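Path follower picks the wrong branch at forks
Wemville Shared Workshop forum > Builds > Outdoor rovers

drirnmont_dan
Rover is on firmware build 409, camera fixed, segmentation at 12 Hz. It holds the centerline until the pavement splits around a wedge of grass.

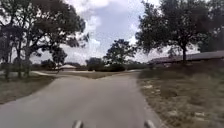

1 min read

Set to go straight, it drifts left. Mask threshold is 70.

ninh
Threshold is fine. Your lookahead is too long. Try 2 m. 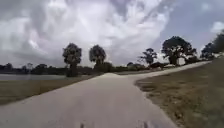

Curved branches need it short as well, or the centroid lands on the grass.

skeltulari
Disagree. Short lookahead oscillates. Fit both edges and drop the centroid – tune on a straight run first. 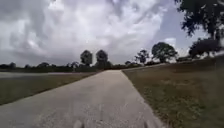
Reply 4

drirnmont_dan
Will try edges first. Right edge at the fork is crumbling, so the fit may be noisy.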